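From: Katalin Farkas
To: Alton Packers and Reusers list
Date: June 10, 2022
Subject: Re: brown paper, foil trays, and what goes in which bin

Hi all,

Sorry for the slow answer, I was up to my elbows in boxes all week. Marcy wrote:

> Katalin, could you remind us how you sort the table after a shared
> lunch? We did ours at the hall on Inel Street and ended up with one
> giant bag of everything, which felt wrong. Is the brown packing paper
> okay to keep if it's been balled up? And do the foil trays go in with
> the cans or do they have to be spotless first? We also argued for a
> good ten minutes over whether you clear the table from one end or let
> everybody grab what's closest. I was on the "grab" side.
>
> Also does anyone still have the big bin from the Hervieu sale?

Okay, taking these in whatever order they come to me!

Brown paper: yes, keep it, please keep it. I have a roll that came with 200 feet on it (my sister-in-law gave it to me in December and I'm only now seeing the cardboard tube through it) and I still reuse the crumpled stuff first. A sheet that has been balled up is better for packing than a flat one anyway, it has all that spring in it. I open it out, give it a shake, and if there's grease on it then it goes to the compost people. If it's clean it goes in the sack under my stairs. My husband calls the sack "the bear" and has asked me more than once when the bear is moving out.

The one thing I'd say is don't iron it. Somebody on this list (you know who you are) told me years ago to iron my brown paper on low, and I did a whole stack, and the house smelled like a school closet and the paper was no flatter than if I'd sat on it.

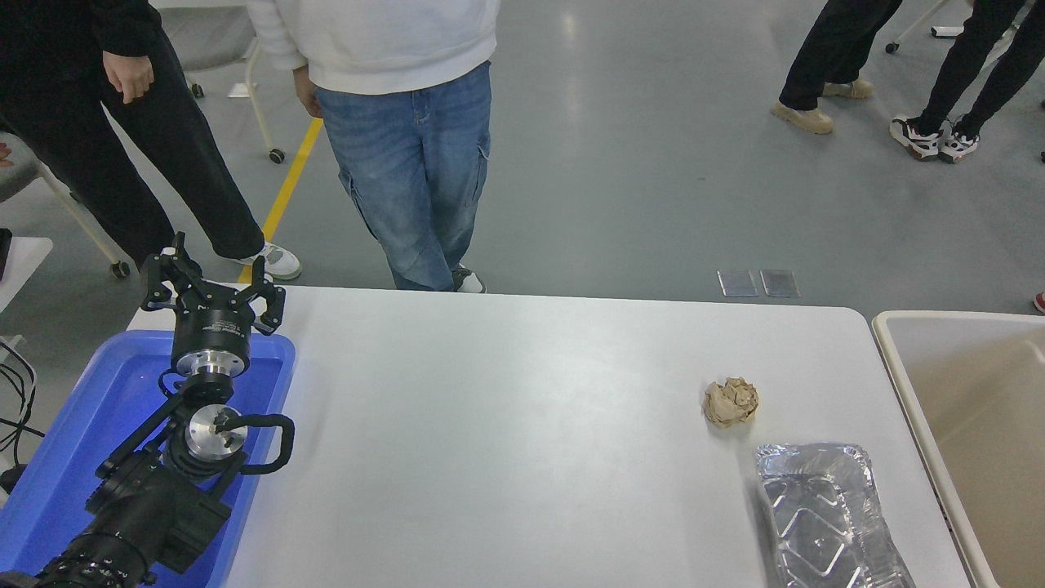

Anyway, the foil trays. Our hauler takes them, but I don't know about yours over on the Inel Street side, so call and ask. Mine don't have to be spotless. I scrape them, swish them in the leftover dishwater and leave them upside down on the rack. If a tray still has its shape and the rim isn't mangled I'll use it again myself, under a leaky flowerpot or for sorting screws, or to catch the drips when I paint something. The patterned ones are a pain because lasagna gets down into the ridges and lives there forever. I soak those overnight and if that doesn't do it I give up, life is short.

Don't do what I did and tuck the paper inside the tray and toss them in together. I thought I was being so tidy, and then I had to go back through the whole bin pulling little paper nests out of foil. Paper goes one way, foil goes the other, even if they were sitting right next to each other on the table.

On clearing the table, I'm sorry Marcy, I'm with the other side. Start at one end! When everyone grabs what's closest you get six people reaching across each other and the last napkin never gets picked up. I like the bin standing on the floor right up against the end of the table, lid off, and one person at the table working toward it. Everybody else can stand and talk, which they're going to do anyway. A white table is good for this because you can see every crumb, and also bad for this because you can see every crumb.

Trays for serving get stacked at the opposite end from the bin. I learned that one when a perfectly good plastic tray went out with the trash at the Rekus potluck and I had to go and fish for it in my nice shoes.

As for the big bin, I don't have it! I had it for maybe two weeks after the sale and then it went to Dolores, and I think she lent it for the plant swap. It's the one with the thick rim that doesn't cut into your fingers when it's full, so whoever has it, I understand why you're keeping quiet. If it doesn't surface I've got a smaller one with a crack down the side that I've taped, and you're welcome to it, just don't put anything soupy in there.

Oh, and before I forget, I have 5 empty coffee cans with lids and a whole box of twist ties, must be 400 of them, that I will never get through if I live to be a hundred. Free to anyone who comes by. Side door, not the front, the front sticks.

Marcy, call me about the paper if you want some for the move. The bear is full.

Katalin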